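Checking your wrist view before you collect folding episodes

Welcome back, and thanks for all the kind notes on part one! Carmela Rivas and I have been training our cloth policy on Prerex for a while now (881 episodes, if you're keeping score at home), and the step I get the most mail about is this one, so let's take it slowly.

First, put a dark cloth on the table and leave it messy. Open the gripper and bring it in low, then look at the wrist stream by itself. You want both fingertips in view and a good bit of cloth beyond them.

Next, pull up the fixed view and find the same stretch of table. Go back and forth between the two for a minute or two, even if it feels silly. If you'd struggle to pick a grasp point from what's on screen, I'd move the cloth and try again before recording anything.

When you're happy, save one still from each stream and name them alike.
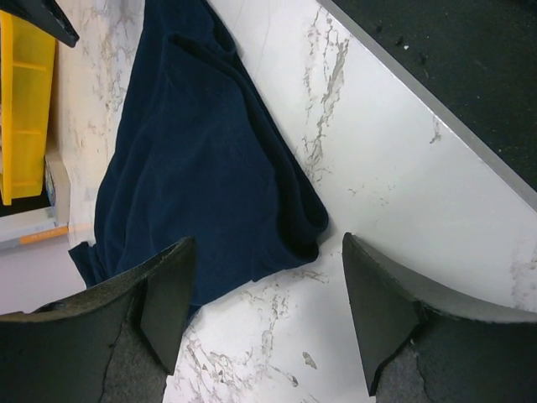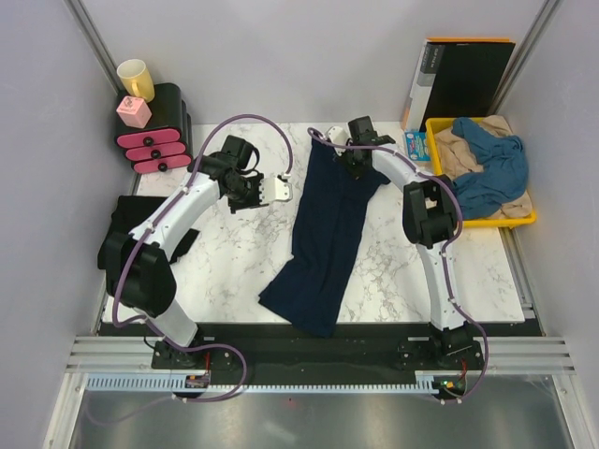

Wrist view first, then the fixed view, both with dark navy cloth on the marble-patterned top.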